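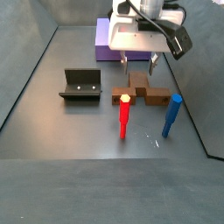 Why does the shop keep selling things the warehouse ran out of hours ago?

The stock feed from Cemitar is being refused at the door with a 403, and Tradotau goes on showing the last number it was given. The fix is under Resolution if you are in a hurry. The rest is for whoever inherits this ticket.

Status: Resolved, monitoring
Category: Stock sync / connectors
Priority: High (raised from Normal when the refunds started)
Affected: Main storefront on Tradotau, Iten warehouse feed
Not affected: Checkout, gift cards, the blog no one has updated since the spring

Summary as first reported

During the Ramadan sale the storefront accepted orders for lanterns, date boxes and two sizes of table runner after stock had reached zero. The product pages said "In stock, ships tomorrow." The warehouse said otherwise. Customer service took the view that the warehouse was right.

The connector dashboard showed a green tick all day. The tick means the connector is switched on. It has no opinion on whether anything is coming out of it.

06:10 First oversold order spotted. Assumed a person had miskeyed a stock count. Corrected it by hand and went for coffee.

06:45 Same product oversold again. The count had gone back to its old value. Assumed browser cache, cleared browser cache, felt productive.

07:20 Opened the connector log properly. Every push from Cemitar since shortly after midnight had come back 403. The log files these as "Info."

07:40 Regenerated the API key on the Tradotau side and pasted it into Cemitar. Test connection passed. Next live push: 403. The test button checks that the key exists and does not try to write anything with it, so it will pass on nearly any day you care to name.

08:15 Paused ads for the affected products. Marketing asked if they could be unpaused by 9. They could not.

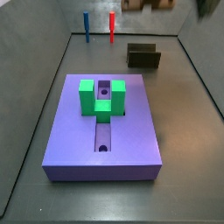 Product mapping was the next suspect, mostly because it has been guilty before. Each line in the Cemitar export carries a SKU and a location code, and both have to match a variant in Tradotau to the character, trailing spaces included. Picture the purple block with the Y-shaped recess and the green forked piece seated in it: a SKU is supposed to sit in its variant like that, outline to outline. Ours did, for once. I exported all 3,000 variants, compared them against the warehouse file and found a single mismatch, a discontinued candle holder that hasn't sold since last year and can stay lost.

09:05 Mapping ruled out. Candle holder left alone.

09:30 Tried a manual push of one product. It went through. Stock on the page changed within seconds. Brief celebration.

09:35 Tried a manual push of the full catalog. 403 on the first batch and on every batch after it. Celebration withdrawn.

09:50 Tried again with the lanterns only. Went through. So small pushes were fine and the big one was being turned away, which at least gave us something to poke at. I also tried a different network, a different laptop and a sterner facial expression.

10:25 Found the batch size setting in Cemitar, under Advanced, then under Advanced again. It was set to send up to 1,000 lines per request. Neither of us on shift remembered choosing that. The Tradotau changelog, read for the first time by anyone in this building, says that bulk stock writes over 100 lines now need a separate "bulk inventory" permission on the key. Without it the request is refused. The change went live at midnight, in the middle of the sale, presumably so it would be noticed.

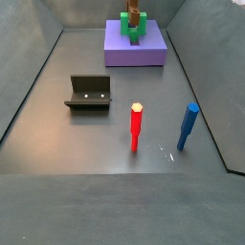 Can the old orders be saved?

Most of them, if you sort by date and deal with the oldest first. Once the feed is running again, Tradotau rechecks open orders against real stock and moves anything it can't fill to On Hold. It doesn't email the customer. You have to do that, and the template it offers begins "Great news about your order," so please read it before pressing send.

Resolution

1. In Tradotau, go to Settings, Apps, Private keys. Open the Cemitar key and tick "bulk inventory (write)." Save. The key itself stays the same.
2. In Cemitar, set the batch size to 100. With the new permission it should not matter. I did it anyway.
3. Turn off "Continue selling when feed is unavailable." It was on. It is on by default.
4. Run one full push by hand and watch the log, not the tick.
5. Leave the Iten location code as it is. Several old guides say to re-enter it after a permission change. This resets every count for that location to zero, and then you have the opposite problem and a very quiet afternoon.

11:10 Full push completed, no errors. Storefront counts match the warehouse.

11:15 Ads back on. Marketing thanked us with a thumbs up.

11:40 On Hold orders exported. Refund offered, or a wait until the restock. More people chose to wait than I would have bet on, particularly for the table runners.

Ticket sent to both vendors with the log attached and a request that a refused write be called something other than Info.

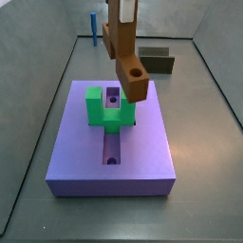
Cemitar support wrote back after lunch that the default batch size will drop in the next release, that the test button "tests connectivity as designed," and that we may want to check whether our price feed uses the same key. It does. It had also been failing since midnight, so the last day of sale prices never loaded and a handful of shoppers paid full price for serving trays without complaint.

15:30 Price feed pushed. Difference refunded on the trays.

Still open: an alert for when the feed goes quiet for more than an hour. Tradotau can send one by email. It currently goes to an address belonging to the agency that built the shop.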